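Re: [handling-rules] straps and labels, draft 2

Wednesday, 4:40 pm, the Bundgaard list wrote:
> Do we really need a rule for watches? Eveo files them under
> "small rigid" and Juswood never complained.

Yes we do. A strap bends, case doesn't, so "rigid" is wrong for half the object. Jiden set has 2,307 clips and the label flips back and forth all thru it.
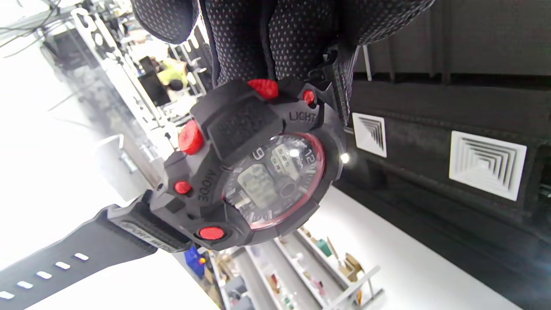

Proposal for section 3: name the part being held. Case or band, pick one per hand. No "grasps watch", too vague to check. Fingers over buttons gets its own flag.

Two hands = two entries, always.

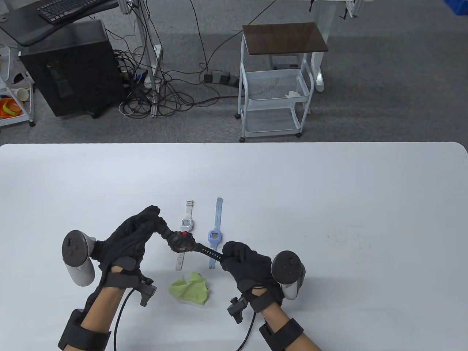
Also wrist straps snug before start, cables off the table side, and gloves checked between people. Already in section 2 but 19 clips got bounced for it so I want it repeated.

Other items left out on the table: list them, don't label as handled.

Comments by Wednesday pls, then I send teh draft to Juswood.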